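협동 조립 작업대 배치 기준

협동 조립 작업대 배치 기준은 로봇 팔로 소형 전자 부품을 집어 옮기거나 조립하는 작업대에서 부품함, 트레이, 케이블의 위치와 점검 절차를 정한 실무 지침이다. 설비 업체 스톨라(Stolla)가 사내 문서로 작성하였고, 이후 클라리스(Claris)와 비멕스(Vimex)의 조립 라인에서 준용되었다. 현행판은 10/03/2022에 개정되었으며 본문 15개 조항과 부속서로 구성된다.

개요
작업대는 중앙의 공용 구역과 좌우의 공급 구역으로 나뉜다. 공용 구역에는 조립 대상물을 올리는 트레이를 두고, 공급 구역에는 부품함을 둔다. 부품함은 종류별로 구분하며, 기판과 배선 묶음을 같은 함에 혼재하지 않는다. 트레이 바닥에는 부품의 미끄러짐과 긁힘을 줄이기 위해 교체 가능한 깔개를 사용한다. 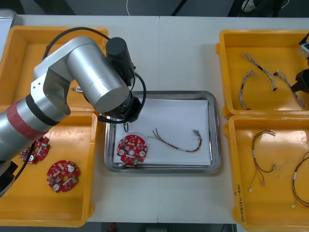
종이를 깐 스테인리스 트레이 위의 원형 기판과 배선 묶음. 좌우에 노란색 부품함이 놓여 있다.

공용 구역의 출입
두 대의 로봇 팔이 한 작업대를 공유하는 경우, 공용 구역에는 한 번에 한 대만 진입한다. 다른 한 대는 자기 쪽 공급 구역에서 대기하거나 부품을 집을 수 있다. 진입 권한은 제어기 간 신호로 교환하고, 신호가 끊기면 두 대 모두 정지한다. 손목부의 수평 이동은 그리퍼 끝단이 트레이 테두리보다 높은 상태에서만 허용된다.

케이블 처리
팔 외부를 지나는 케이블은 관절의 전 가동 범위에서 당겨지지 않도록 여유 길이를 둔다. 늘어진 부분이 부품함이나 트레이에 닿아서는 안 된다. 피복 상태는 가동 10시간마다 육안으로 확인한다.

부품의 취급
배선 묶음은 커넥터 몸체를 파지하며 전선부를 잡아 들어 올리지 않는다. 기판은 가장자리를 파지하고 실장 부품에 하중을 가하지 않는다. 부품함의 표기는 작업자 쪽에서 읽을 수 있는 면에 한다.

적용과 한계
미쿠시(Mikuš) 시험 과제에서는 이 기준에 따라 631회 이상의 집기 동작이 기록되었다. 기준은 강제력이 없으며, 설비별 위험성 평가를 대체하지 않는다. 중량물 취급과 용접 공정은 적용 범위에서 제외된다.

같이 보기
협동 로봇
말단 장치
위험성 평가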